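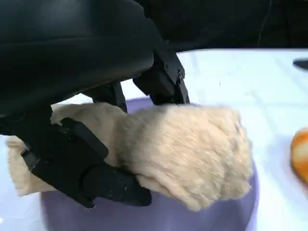 Un peluche de color crema y un cuenco lila, sobre una mesa blanca.

Contra la cesta de los peluches
Por Consuelo Barroso

22 de diciembre de 2021

Cada diciembre, en las casas con niños, se celebra una ceremonia que no viene en ningún calendario: hacer sitio. Van a llegar cosas nuevas, luego hay que decidir qué se hace con las viejas, y las viejas, en su mayoría, tienen pelo.

Llevo 18 años viviendo con peluches. Empezaron siendo de mi hija, después fueron de mi hijo y ahora son, a todos los efectos, míos, puesto que soy yo quien los aparta para sentarse. He leído cuanto se ha escrito en castellano sobre cómo ordenarlos y he llegado a la conclusión de que quienes lo escriben tienen gato.

La doctrina oficial es la cesta. Una cesta grande, en una esquina, a la que los niños devuelven sus muñecos al caer la tarde, cantando. Yo compré la mía en Ortuño, que es una tienda donde todo cuesta el doble porque lo han puesto sobre una balda con mucho espacio alrededor. Funcionó dos días. Al tercero los de abajo dejaron de existir. Una cesta de peluches es un yacimiento: arriba está la época actual, y para encontrar el conejo hay que excavar, tirando por el camino todo lo demás al suelo, que era donde estaba antes de que yo me gastara el dinero.

Mi amigo Riku Sasaki defiende la escuela contraria. En su casa de Zurnesdale los peluches viven en fila, sentados, por tamaños. Fui a cenar y no pude terminar el postre. Le pregunté si las niñas jugaban con ellos y me contestó que los domingos. Luego está el método Vekier, del que me habló una compañera con los ojos muy abiertos, y que consiste en meterlo todo en bolsas al vacío. Vi a un oso reducido al grosor de una carpeta. Dicen que al abrir la bolsa recuperan su forma, pero hay expresiones que ya no se recuperan.

Yo propongo el cuenco. Un cuenco redondo, de los de cocina, mejor si es de un color que a nadie le apetezca poner en la mesa cuando hay visita (el lila va muy bien). En un cuenco cabe un peluche. Si el peluche es gordo, ni siquiera cabe: se queda medio encima, desparramado por el borde, con esa dignidad de señor en una silla de playa. Ahí está toda la virtud del sistema. El cuenco no esconde nada ni promete nada, y obliga a una pregunta que la cesta permite aplazar durante años — ¿cuál?

Porque siempre hay uno. En mi casa entraron muchos y solo se quiso a uno, una criatura lanuda de especie discutida a la que mi hijo llamaba Conska. De blanco pasó a beige, y de beige a un tono para el que los fabricantes de pintura tendrían nombre y yo no. El pelo se le fue apelmazando en mechones. Los lavados no lo mejoraron, si acaso le dieron carácter. Mientras tanto, los demás esperaban en la cesta, impecables, como trajes de boda.

Se me objetará que un cuenco ocupa sitio en la mesa. Es verdad. También lo ocupan el frutero, en el que hay tres pilas gastadas y un limón, y el jarrón de mi cuñada. Se me dirá que los cuencos son para comer, y yo responderé que quien diga eso no ha visto para qué se usan los cajones de los cubiertos. Y habrá quien pregunte por el resto, por todos los que no caben. El resto se regala, se presta o se sube al armario sin ceremonias, y al cabo de unos meses se comprueba si alguien los ha echado en falta. Yo eché en falta una jirafa. La bajé, la miré un rato y la volví a subir.

La cesta de Ortuño la uso ahora para las mantas. Caben 2, y la de abajo no la hemos vuelto a ver.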